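Caregivers' Corner > Memory and Brain Health > Living With It

Thread: Door chimes, locks, or just let him walk?

mapleporch
My dad has been in the early-to-middle stage for a while now and lives with us. He's always been a walker, two loops of the neighborhood before breakfast and one after supper, and I've been trying hard to let him keep that. Last month he went out for the supper loop and came home an hour and a half later from the wrong direction, very cheerful, with no idea he'd been gone that long. I was in pieces. He wanted to know what was for dessert.

So my sister wants locks up high on both doors. My husband wants one of those chime things that goes off when the door opens. And I'm stuck in the middle because Dad was a mail carrier, and I swear the walking is the best part of his day. He sleeps better, he eats better, he's nicer to me!

What did you all do? And when did you know it was time?

tworedhens
Oh, I feel this one. We went with the chime first, the Skoner one with the separate speaker you can carry around the house. My mother-in-law figured out where the sound came from in a day and a half and put a dish towel over it. But it did work on the door side, and the speaker in my apron pocket saved us at least twice.

I'd say don't jump to the high locks while he's still mostly fine. Ours got furious when she couldn't open her own door, and then every evening turned into a door fight.

gus_in_the_valley
Going to disagree with tworedhens. Put the locks up. My wife got out at 4 a.m. in May in a nightgown and was found by a guy delivering bread, 28 blocks from our house. That was her first time ever leaving at night, so there was no "mostly fine" warning. I had the chime too. I slept through it.

I know people don't like to hear it. I'd rather have a mad wife than a missing one.

mapleporch
gus, I'm so sorry, that must have been awful. My worry is fire, I guess? If there's a lock he can't work and I'm in the shower and something happens. Our house is small and the back door sticks as it is.

Right now I'm walking the supper loop with him, which is lovely some nights and on other nights I've got laundry up to my ears and I could cry. He likes to help fold, so sometimes we trade, walk first and then towels. 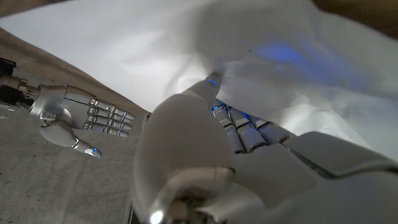
And the folding does settle him, I'll say that. He does the washcloths in thirds the way my mom did and he gets very particular about the corners. But it doesn't replace going outside. By seven he's at the window and then he's got his cap on, and off we go whether I've got shoes on or not.

Has anybody tried the GPS insoles or a watch? My sister sent me a link to something called Lidora and it's $290 before the monthly part.

pbj_nurse
Retired nurse here, home health, so take this as one person's opinion. Please talk to his doctor about the change first. If getting turned around came on over days, they'll want to look for a urinary infection or a medicine problem before anybody blames the dementia. I saw that more than once.

On locks: never lock a person in alone, ever, whatever kind you buy. If somebody's always home with him and everyone in the house can work it fast, that's a different conversation. A lot of families put the lock low where he won't think to look, and that can be easier to reach in smoke too. Ask your fire department. Ours would come out and walk through the house with you for free.

gus_in_the_valley
Fair about not leaving them alone. I should have said that. I never did leave her.

tworedhens
We had the Lidora watch. It was fine. The battery was not fine. She also took it off to wash dishes and then it lived on the windowsill and told me very faithfully where the windowsill was. The insoles might be better if he only has one pair of walking shoes. Does he?

mapleporch
He has two pairs and wears the slippers if I hide both, so, ha.

Called the doctor this morning, we're going in. Thank you pbj, I hadn't thought about an infection at all.

oldcoach733
Coming at this from a different side. I'm the one with the diagnosis. Early stage, still typing my own posts, though my daughter checks the spelling.

I can tell you a little of what getting lost is like for me. I know the street. I could tell you who lives in the houses. What goes missing is the order of it, what comes next after the corner. So I keep walking because I figure the next thing will look right, and sometimes it does. If somebody stopped me and asked was I lost, I'd have said no and meant it.

What helps me is one route, the same way around every time, never backward. I have a card in my wallet with my daughter's number, and the lady at Stellimwood Pharmacy and the folks at the Diệp bakery both have her number too. I stop in at both. It's 15 minutes between them when my knee is good, and if I don't show up, they call. I'd be heartbroken if someone put a lock on my door tonight. I also know there'll be a night when they should.

mapleporch
coach, I read that out loud to my husband and we both got teary. The "never backward" part! Dad came home from the wrong direction. I bet he got switched around at the park where the path splits. Can I ask, did you set up the stops yourself or did your daughter?

oldcoach733
She did the asking. I did the eating.

pbj_nurse
I'm going to paste in something from my old support group's newsletter, since it's on this exact subject and I typed it up for them back when. Feel free to skip it. 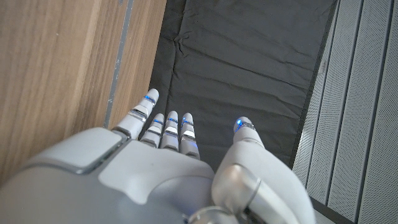
STELLIMWOOD, May – Our evening group talked about walking this month and went well past closing. Several families said the hardest hour is right before supper, when the light goes and a person starts wanting to "go home" even when they're sitting in it. One daughter has started going out the front door with her father and coming in the back, and he's happy to have arrived. Another family keeps a recent photo and a list of his old addresses in an envelope by the phone, in case the police ever need it. We were reminded that if someone is missing, you call 911 right away, and you say the word dementia in the first sentence. You do not wait to see if they turn up.

gus_in_the_valley
The old addresses thing is right. She was headed toward the apartment we had when we were first married. I didn't put that together until weeks later.

tworedhens
Front door and in the back, I love that. Wish I'd had that one three years ago.

I still say chime before locks, gus, but I'd get a louder one than I had.

gus_in_the_valley
And I still say locks. But I'll give you louder.

mapleporch
Update for anyone following. The doctor ran tests and we're waiting on those. My husband put the chime up tonight and Dad held the screwdriver for him. We're doing the loop in one direction only from now on, and I'm going to go talk to the man at the corner gas station tomorrow, who already knows Dad by his cap. Sister is still mad about the locks. She's coming for supper, so she can walk the loop with him and see for herself how fast he goes.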